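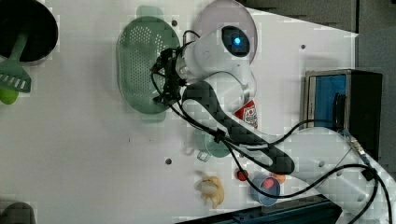 A white robot arm and its black gripper above a green colander.

Flukari pulls the plug on step sharing, keeps the sharing button

Owners of the Costello, the screenless wristband from Flukari, will lose one of its main features in September, when the company shuts down the service that lets wearers compare their daily activity with friends. The button for it will stay in the app. According to a notice posted on the Flukari support site, pressing it will open a page explaining that the feature has been retired.

The Costello went on sale for $79 and was pitched at people who wanted a fitness tracker but were tired of looking at one. It has no display, no buttons and no clock. What it had was Circles, a small leaderboard in the phone app where up to four people could see how much everyone else had moved that day and feel bad about it together. The ads leaned on Circles heavily. The box still does.

Flukari says the service has become "disproportionate to maintain" and that the wristband's core functions will be unaffected. Those functions are counting steps, tracking sleep and buzzing at you if you sit too long. A vibration alarm will also survive, in the sense that it will go on working as well as it does now, and owners on the Flukari forum have opinions about that.

The change follows the sale of Flukari's online services to Braltdale, a hosting company that took over the accounts and data storage in the spring. At the time, customers were told in an email that they would "notice no difference." A good many of them did notice one, when the app logged everybody out and then asked for a password that some had never set. It took two updates to sort out, the second of which fixed a problem introduced by the first.

Braltdale has not commented on the Circles decision beyond a line on its status page, where the service is listed as "operational (retiring)." It is the only item on the page shown in green.
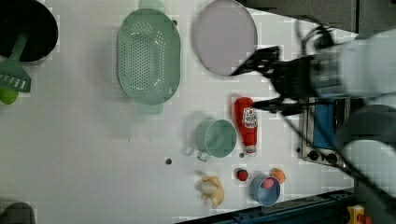

Toy kitchenware laid out on a white tabletop, seen from overhead.

Owners who want to keep their Circles history can download it until the shutdown. The export option is under Settings, then Account, then Legacy, and it produces a spreadsheet in which friends are identified by number. The support notice suggests asking them which number they are. Sleep records and step totals are stored separately and will carry over without any action, the company says, though it also recommends making a copy.

There will be no refunds. Anyone who paid for Circles Plus, the subscription tier that allowed custom nicknames and a weekly summary, will stop being billed at the next renewal and will get two months of something called Flukari Insights. The notice describes Insights as "a fresh look at your activity." Early users on the forum describe it as the weekly summary.

Flukari is not leaving the wristband business. A follow-up to the Costello is expected before the holidays under the name Ilinbridge, and the product page already promises a longer-lasting battery, a softer strap and "a new way to move with friends." The company has not said what the new way is, or whether it will run on Braltdale's servers, or how long it plans to keep it switched on. It has confirmed that existing Costello straps will not fit.

For now the old band remains on sale in the Flukari store at full price. The listing was updated shortly after the notice went up, and the word Circles has been taken out of the description. The photo of the box was left alone, so shoppers who zoom in can still read about the feature they won't be getting - it's just above the part about being built to last.

Support for the Costello's phone app will continue "for the foreseeable future," a period the company did not define when asked.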